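克利恩霍尔姆（Clirnholm）羽绒与絮料工厂开放日参观记

克利恩霍尔姆的絮料厂每年开放一次，平时不接待散客。今年的开放日定在2026年9月1日，我提前在网上登记，分到上午第二批。以下按参观顺序写，供打算明年去的人参考。

交通

从格拉纳克（Grarnach）火车站出来，坐往河谷方向的郊区巴士，到终点前一站下车，再沿河走一段。车票上车买，只收零钱和交通卡。巴士班次不密，错过一班就要等很久，我去的时候在站台上干等，所以到厂门口时已经快到集合时间。自己开车的话，厂区西侧有一块碎石停车场，开放日当天免费，入口比较窄，大车不好拐。

门口先登记，核对姓名，发一张纸质胸牌和一顶薄的无纺布帽子。帽子要一直戴到离开车间为止。背包可以存，存包处在传达室后面，没有锁，贵重物品还是随身带。工厂规定不能穿露趾鞋，前面有两位游客因为穿凉鞋，借了厂里的套鞋才进去。

厂史陈列室

参观从陈列室开始。这家厂属于米克尔森（Mikkelsen）纺织，最早是河边的一座洗毛作坊，后来才转做羽绒分拣和絮料填充。陈列室不大，两间屋子打通，墙上挂着旧厂房的照片和几份早年的价目表。价目表上羽绒按产地和清洗次数分档，最便宜的一档写着“枕头用”。玻璃柜里放着手工分毛用的筛子和秤，标签只有本地语言和英文。

讲解员带得比较快，陈列室只停了一刻钟左右。我对那几本订货册比较感兴趣，里面贴着当年的面料小样，颜色已经发暗，旁边用铅笔注着门幅和染缸编号。可惜不能翻，只能看摊开的那两页。想细看的人可以在参观结束后再回来，陈列室下午一直开着。

分拣车间

车间在主楼一层。原料进来以后先除尘，再水洗、烘干、冷却，最后进分毛箱。分毛箱是一排高柜子，前面有玻璃观察窗，里面用气流把羽绒往上吹，轻的绒朵翻过隔板落到后面的仓，重的羽毛留在前面。这一段是整个参观里最值得看的。站在窗前能看得很清楚，调大风量以后，前仓的毛片也会跟着往上走，讲解员说调机的人主要靠看这个高度来判断。

厂里讲了蓬松度的测法。样品先在恒温恒湿的房间里放够时间，然后放进有刻度的透明圆筒，上面压一块重量固定的圆盘，等它停稳了读体积。当天演示的样品读数是733，讲解员说同一批料厂里标的是700，留出一点余量。游客可以自己上手放圆盘，动作要轻，放歪了就得重来。

水洗区不让进，只能隔着走廊的窗户看，里面水汽很重，看不到多少东西。走廊里贴着排水处理的流程图，河边的那几个沉淀池就是做这个的。

絮片与绗缝

二层做絮片和绗缝。和一层不同，二层用的大多是聚酯絮片，成卷送来，铺在面料和里料之间，由多针绗缝机一次走完。讲解员把几种做法摆在一起比较：

直线绗缝，走线快，废料少，填充物容易顺着通道往下坠，一般用在薄絮片上。

菱形绗缝，两个方向交叉走线，絮片固定得牢，针孔也多，挡风要差一些。

分格充绒，先缝好格子再往里充，费工，主要用在羽绒被和厚外套上。

针距也有讲究。针距太密，面料容易沿着针脚撕开，太疏又压不住絮片。参观路线旁边挂着一排试缝的布片，每片上用记号笔写了针距和机号，其中编号157的那片是故意做坏的，张力没有调好，背面的线全浮在外面。这种样片平时用来培训新人。

二层噪音比较大，厂里发耳塞，讲解要戴耳机听。耳机电量不太稳，我的那副中途没声音了，换了一副才接上。带小孩的话要考虑这一点，我们这一批里有个孩子待了一会儿就出去了。

裁剪区在绗缝机的另一头。绗好的面料不能马上裁，要先平放，让它回缩，否则裁片会比样板小一圈。我以前不知道这个步骤。裁片按号扎好，送到另一个城镇去缝制，这里不做成衣。

护理咨询

参观的最后一站是食堂旁边的咨询台，由厂里质检部门的人坐班，可以问洗涤和收纳的问题。排队的人不少。我把记下来的几条整理如下。

涤纶絮片的绗缝外套一般可以机洗，先看水洗标。拉链拉上，翻到里面洗，水温不要高，洗涤剂少放。柔顺剂不要用。脱水以后平铺晾，不要用细衣架挂湿的，絮片吸了水很重，肩部会变形。

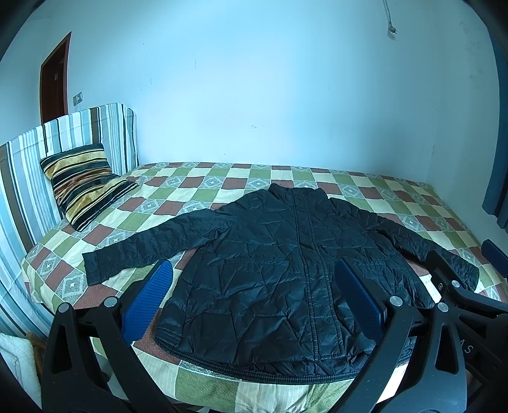

图：平铺在床上的黑色菱格绗缝外套。

晾的时候把两只袖子从衣身上拉开，腋下那一块通风最差，也最容易留下味道。罗纹或带松紧的下摆不要用力抻，顺着原来的形状摆好就行。尼龙面料不要用熨斗直接压，有褶的地方可以挂在浴室里让蒸汽熏一下。

羽绒的要麻烦一些。外面摸着干了，里面未必干，要隔一阵翻一次面，把结团的地方用手指捏散。收纳时不要长期用真空袋，短途旅行压一下没有问题，放一整个夏天再打开，恢复起来就慢。厂里的人建议用透气的棉布袋，放在柜子最上层。

面料磨破了小口子，可以先用同色的尼龙补丁贴上，贴之前把跑出来的绒塞回去，不要往外拔。针脚断了几针的，从断口前面两三针的位置开始重缝，线不要太粗。

工厂店

工厂店在出口边上，招牌是乌尔特尔（Ultell），是他们自己的零售牌子。卖枕头、被子、坐垫芯和零剪的絮片。开放日凭胸牌打八折，也就是减20%，断码和瑕疵品另算。零剪絮片按米卖，有薄厚几种，自己做衣服的人可以来看看，店员会帮忙裁，不另收费。被子的价格和城里商店差别不大，没有必要专门为了这个跑一趟。我买了一个枕芯和两米薄絮片。

店里可以刷卡，可以寄送，寄国外的运费要到柜台单独问。

吃饭

食堂对游客开放，只有一种热汤和几样三明治，味道一般，价格便宜。河对岸有一家面包房，过桥就到，中午人多。厂区院子里有长凳，天气好的话自带午饭也可以。

其他

全程大约两个小时，有楼梯，电梯要提前跟门口说。讲解有本地语言和英文两种，没有中文，英文场每天只有一批，登记时要选对。车间里不能拍照，陈列室和院子可以。明年的登记五月开始，在工厂网站上填表，名额满了就排候补，我认识的人里有两个是候补进去的，前一天晚上才收到邮件。

回程的巴士站在马路对面，没有遮雨的地方。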